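Altholm, 19 April 2024

PRESS RELEASE

Toltis opens its packing room in Altholm for households and small senders

Four tables, a wall of cartons and a pair of scales for people who must send mixed things in one box

The packing service Toltis opens today its first public packing room, in the former Bauerfeind paper warehouse in Altholm. Private persons and small shops can bring there the things they want to send or store, choose a carton and pack it at a table, alone or together with an employee of the house. The room has 38 places for packing, of which 2 have a lower table for visitors who prefer to sit.

Toltis has worked since its beginning with removals and with the storage of household goods. In this work the company saw again and again the same difficulty. Furniture is seldom the problem. The difficulty comes at the end of the day, when the shelves are empty and there remains on the kitchen table a collection of small things that do not belong together: a jar, a tin, a stand for the telephone, a can, a toy still in its package. Such things are then often put into one large carton without any order, and they arrive in the same manner.

"We do not sell a new kind of box," the company declares. "We offer a good table, enough light and the time to do it properly. Most people have at home none of the three on the day when they need it."

How the room works

Visitors reserve a place for one hour or for a half day. At the entrance they receive a basket with paper, tape and a marking pen. The cartons stand along the wall in order of size, and it is allowed to try several before deciding. A carton which was only tried and not taped goes back to the wall and is not charged.

The tables have a covering in a clear color, so that small parts are easy to find again. Toltis recommends to put first everything on the table and only afterwards to take the carton. It sounds slow, but in the test weeks the visitors who worked in this order changed their carton less often.

For the packing itself the company has written a short guide, which hangs at each table and can also be taken home. The most important points are the following.

Choose the carton after the tallest object, and do not count on laying this object on its side. Jars with a lid should travel upright. If the jar is higher than the carton, the carton is wrong, even when there is much free place in it.

Use a divider when flat packages and round things go together. A narrow compartment along one wall is enough in many cases. Flat things lean against it and the round ones stay on the other side.

Wrap metal tins separately. They scratch each other and they also scratch plastic.

Fold down what folds. Stands, hinged holders and similar objects should be closed and fastened with a paper band, so that they do not open on the way.

Keep spray cans apart until an employee has looked at them. Many carriers accept them only under conditions or not at all, and the rules are different from country to country. For storage at Toltis they are generally not accepted. The visitor can take them back home or leave them at the desk, where they are collected for correct disposal.

Write the content on two sides of the carton and not on the top. In a storage room the top is the one side which cannot be read.

Mixed goods as the main subject

The room in Altholm is planned for mixed goods above all. During the test weeks Toltis invited 100 households from the town and the villages near it. They were asked to bring one carton's worth of things which they had delayed to pack. What came to the tables was mostly from kitchens, bathrooms and children's rooms, in many cases from all three in the same bag. Dried foods and tea were frequent, also care products, chargers and holders, and small gifts for relatives abroad.
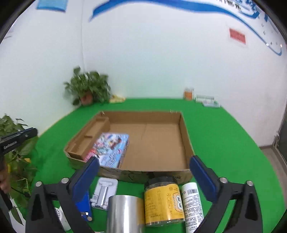 Shallow carton with side compartment, one printed package already inside; jar of dried goods, metal tin, spray can and folding phone stand on the green table covering.

From these visits came several changes. The low cartons were at first only planned as an addition to the offer, but they were taken more than any other kind, and there are now three sizes of them. People see better what is inside when the walls are not high, and they stop earlier with filling. The divider for the side wall is now given without payment with each low carton. The first version was too stiff to be fitted by hand and was replaced.

The company also learned that many visitors do not want help with the packing, but they want somebody to look at the carton before it is closed. For this reason there is now a small desk in the middle of the room, where an open carton can be shown at any time. No reservation is necessary for this – also persons who have packed at home can come by with their carton.

Materials

All cartons in the room are of brown corrugated cardboard and are supplied by Direl, a manufacturer with which Toltis works already in its removal business. Used cartons in good condition are taken back and offered again at half of the price. They stand on a separate shelf. They may carry old print on the outside, which does not disturb the use, but old address labels must be removed or covered before the carton leaves the house.

For filling, the room offers only paper. Visitors who wish to use their own material, for example towels or clothes which must travel anyway, are welcome to do so, and the guide explains how to roll them around a jar or a tin.

The building

The Bauerfeind warehouse had been without use for several years before Toltis rented the ground floor. The high windows on the side of the street were kept and cleaned, and the loading ramp was repaired, so that it is possible to arrive with a hand cart. Behind the packing room there is storage space for 400 cartons. It is rented by the month and by the single carton, which is intended for people between two apartments or for students who leave the town over the summer.

The upper floor is still empty. Toltis plans to open there in September a second room for larger objects like lamps, pictures in frames and small furniture. The necessary works will begin after the first months of operation, when it is better known how many visitors come on which days.

Opening hours and reservation

The packing room is open from Tuesday to Saturday. On the opening day and on the Saturday after it, all places are free of charge and only the material must be paid. Reservations can be made at the desk or on the website of Toltis. Groups, for example school classes who prepare parcels together, are asked to write in advance.

About Toltis

Toltis is a company for removals, storage and packing with seat in Altholm. It serves private households and small businesses in the town and the region.

Press contact

Toltis, Press Office, Altholm
Photographs and the packing guide in printable form are sent on request.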